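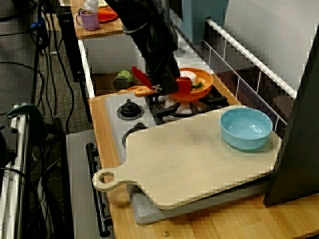
From: Cúc Kim
To: the Zerkudano list
Date: 26th January
Subject: Re: How many demos before you start training?

Hi Aqeel, hi all,

Aqeel Naqvi wrote:
> We're about to start collecting on our own toy kitchen and I'd like to
> know what other people settled on. How many demos per task, how many
> people driving the arm, and do you put everything back in the same place
> between runs? Our first go in October was a bit of a mess and I don't
> want to repeat it. Also, do you keep the failed ones?

We're at 275 demos on the toy kitchen now, so I can at least tell you what we've been doing, though I wouldn't call it settled!

Drivers first. We have two, me and Joo, and you can tell us apart in the playback within seconds. I come straight down on things and Joo sweeps in from the side (he says it's quicker, I say it knocks the cups over). I worried about that for ages and then trained on mine only, and the policy was worse — it froze up whenever it came at the pan from an angle I never use. So I'd go for a mix if you can get one.

No, we don't put things back in the same place. We did for the first batch and ended up with an arm that was brilliant at picking up the chilli from one exact spot and hopeless a thumb's width away. Now we shuffle everything every 5 runs: pan on a different burner, chopping board straight or skewed, bowl on the board or off it, spatula wherever it lands. I also leave clutter in on purpose, so there's stuff on the shelf behind and the odd bit of toy food in the pan. Do write down which layout you were on. I didn't, and I've been going back through the videos with a cup of tea and a spreadsheet ever since.

The chilli is a pain, by the way. It's smooth and tapered and it likes to turn in the fingers. If you've got the same sort of toy food, start with something chunkier while your drivers are learning.

Failed ones: keep them, but in a separate folder with a word or two on what went wrong ("dropped", "missed pan", "driver sneezed"). We trained with them mixed in by accident once, on the Furnus machine, and got a very confident arm that let go in mid-air. A fumble followed by a proper recovery goes in with the good ones, though. I think those have helped more than anything.

As for when to start training, I'd do it at 25, just to check the recordings load and the timestamps line up. The result will be rubbish but you'll find out early if a camera has been lagging. We didn't, and lost most of a week's driving.

Are you using the Sarkell scripts for the resets log, or your own? I've got a small patch for them if it's any use — shout and I'll send it over.

Cúc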